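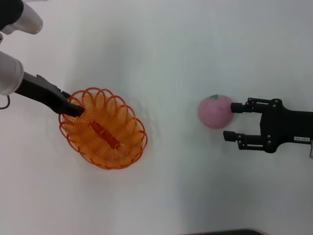
Vol. 8, No. 4

Tags: Handling & Gripping | Test Bench

Vistitley compares two grippers on a shared bench

Vistitley, the contract test lab, has finished the first round of a gripper comparison that puts two robot arms at one white table with the same small set of objects. One arm carries a slim black gripper with a narrow finger. The other carries a black parallel-jaw gripper with linkage-driven fingers and black pads. A shallow orange wire basket serves as the target container, and the items to be moved include a soft pink ball with a green leaf on top.

The lab logged 670 pick-and-place attempts in April, split evenly between the two grippers. Both were run from the same Sosumby controller with identical speed limits. Grip force was set once per object and left alone for the rest of the round.

According to test lead Ferenc Orbán, the parallel-jaw unit dropped fewer soft objects but needed more clearance on approach. "With the jaws fully open it takes up a lot of table," Orbán said. "If the ball sits near the basket rim, the lower finger gets there first and the planner rejects the move." The narrow finger had the opposite record. It reached over the rim and held the wire loops without trouble, and lost the ball more often during the lift.

Basket handling was scored separately. The coiled rim flexes under load, and the lab counted a lift as failed if the basket tilted more than 7 degrees. Most of the failures came from grips taken at the ends of the oval. Grips on the long side were more consistent with both units.

Lighting also had an effect. The pale tabletop produced soft shadows beside the basket that the Vashisht vision software sometimes segmented as part of the object. Orbán's group raised the contrast threshold partway through the round and repeated the affected runs. The discarded runs are not included in the total.

Pestia, which commissioned the work for a mixed-goods packing cell, has asked for a second round with replaceable fingertip pads in four hardness grades. The arms, controller and table layout will stay the same. Cycle time was recorded in the first round but will not be released until the second set is complete.

Last updated: April, 4:07 p.m.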